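Skelthorpe Garment Steamer, 37-Minute Tank Model

I bought the Skelthorpe in November to replace a Guler handheld that had started spitting water on everything. I wanted something for shirts, curtains and the occasional dress, and I didn't want to set up an ironing board each time.

The base holds a decent amount of water and sits on four small wheels. It heats up before I've finished getting clothes on the hanger. Cotton shirts take two slow passes. Linen needs three, and the collar still looks better done with an iron.

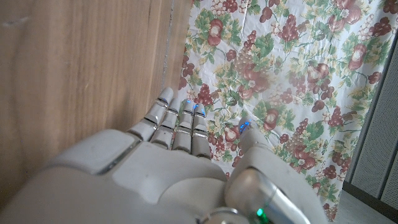
Can you steam curtains while they're hanging?

Start at the top and work down with the head held lightly against the fabric, and most creases will drop out by the next morning. Lined curtains take longer, and I do the lining side first.

The hose is the weak point. It's stiff when cold and it kinks if you work below knee height, which makes the steam cut out for a few seconds. My neighbor Nam-gil Ko has the Chaudhary upright and its hose is softer, but the tank is smaller and he fills it twice for one load of shirts.

Rated power is 2000 watts. The pole clips are plastic and one has already cracked. Replacement clips are sold under part number 1188 and mine came on a Thursday, two days after I ordered.

I'd buy it again for curtains and dresses. For work shirts, keep the iron.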